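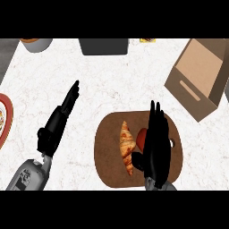
Helle Marmorfläche mit feiner, rötlich-brauner Äderung.

Marmorpflege-Set von Jevis im Test: viel Zubehör, wenig Wirkung

23. Oktober 2024

Wer eine Arbeitsplatte aus weißem Marmor besitzt, kennt die Ringe. Ein Glas Zitronenwasser, zehn Minuten nicht aufgepasst, schon sitzt ein matter Kreis im Stein. Jevis verspricht mit dem Pflegeset »Arnberg«, solche Stellen »spurlos« zu beseitigen und die Platte danach zu schützen. Ich war misstrauisch und bin es geblieben.

Im Karton liegen 2 Flaschen (Reiniger und Imprägnierung), ein Polierpulver, drei Pads und ein Mikrofasertuch. Preis: 60 Euro. Das Tuch fusselt. Die Anleitung ist offenbar maschinell übersetzt und rät, das Pulver »mit Geduld zu kreisen«. Wie lange, steht nirgends.

Der Reiniger ist in Ordnung. Fett und Kaffeeränder gehen ab, Schlieren bleiben kaum. Das schafft allerdings auch ein pH-neutraler Steinreiniger aus dem Baumarkt für einen Bruchteil des Geldes.

Das Pulver habe ich an drei alten Säureflecken ausprobiert. Einer ist fast verschwunden, einer wurde kleiner, der dritte sieht aus wie vorher, nur liegt jetzt ein glänzender Hof darum. Im Gegenlicht fällt er mehr auf als der Fleck selbst. Auf satinierten Platten würde ich es gar nicht erst versuchen.

Bleibt die Imprägnierung. Laut Etikett hält sie »bis zu 100 Wochen«. Aufgetragen habe ich sie im März, im Sommer zog Rotwein neben der Spüle schon wieder ein. Gegen Säure hilft sie ohnehin nicht, denn die greift den Kalk im Stein an. Auf der Packung findet sich dazu kein Wort, im Kleingedruckten des Beilegers immerhin ein halber Satz.

Zum Vergleich hatte ich noch die Imprägnierung von Bresstead da. Sie riecht strenger und muss länger einziehen, Öl perlte nach derselben Zeit aber noch ab.

Plus: brauchbarer Reiniger, kaum Geruch
Minus: Preis, Anleitung, ungleichmäßiges Polierergebnis, übertriebene Haltbarkeitsangabe

Wertung: 2 von 5 Punkten. Den Reiniger gibt es auch einzeln.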